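Equipment Planning Forum
Board: Budgeting and Procurement
Thread: Second two-arm cell, or spend the money on grippers and fixtures?

dsaengthong
Posted 24 September 2020

Our laboratory is preparing its equipment request for the coming budget year and would welcome comment from members who have gone through a similar exercise. We operate one two-arm tabletop cell, used for handling small household and office items. The draft request asks for a second cell of the same kind. Our finance office has asked us to show that the present one is fully used before it will consider the request.

The task set that takes up most of our hours is packing and unpacking cases: one arm works at the case while the other handles a marker.

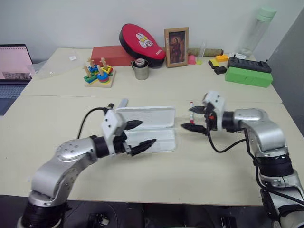 Scheduling is the main difficulty. Each task change requires the table to be cleared and set again, and the cell was booked on every working day in August. The supplier, Brarkari, has quoted separately for a spare pair of gripper fingers at 1,889 dollars. I would like to know whether other laboratories list such parts under capital or under supplies.

Daranee Saengthong

ngau_facilities
Reply 1

Supplies, in our case. Our threshold for capital items is higher than that figure, and anything that wears out in normal service is kept off the asset register. You should confirm the threshold with your own finance office before the draft goes forward.

On the larger question, I would not support a second cell on the evidence given. A full calendar shows that the cell is reserved. It does not show how many of those hours the arms are moving. We logged ours for one quarter and found that setup took up more of the day than operation did.

rollis_user
Reply 2

I disagree with the previous reply. Setup time is real use of the equipment. If one group is setting its table and another is waiting, the second group is still without a machine. We bought a second cell on that argument and the request was approved without change.

I would add that two identical cells simplify the parts budget. One set of spares covers both.

ngau_facilities
Reply 3

That is a fair point on spares. I maintain that a removable tabletop should be priced first. Ours cost 800 dollars, and a group may now prepare its objects on it while the cell is in use by others.

dsaengthong
Reply 4

Thank you both. We have not kept a log that separates setup from operation, and I will ask that one be started. I will also obtain a price for a removable tabletop. Our present table is in two panels, so it may be possible to exchange only the near one.

I have been asked by private message which items are in the draft. They are as follows, in order of priority.

Item 1. Spare gripper fingers, one pair. Much of the case work depends on the fingertips taking hold of thin plastic edges, and we do not wish to stop work while a replacement is on order.
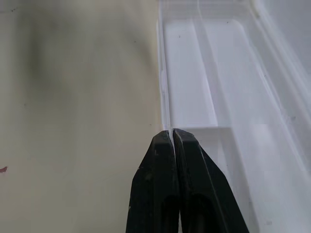

Item 2. Second two-arm cell, same model as the first, with mounting hardware and installation.

Item 3. Service agreement for both cells, to be quoted by Indon as well as by the present supplier.

rollis_user
Reply 5

Please move Item 3 above Item 2. If the second cell is refused, you will still want the agreement for the first, and a reviewer may strike everything below the line.

ngau_facilities
Reply 6

Agreed on the order. Ask Indon whether gripper fingers are covered by the agreement. Ours excludes them, and we learned this only after the agreement was signed.

dsaengthong
Reply 7

Both changes will be made. I will post the revised list once the quotations have been received.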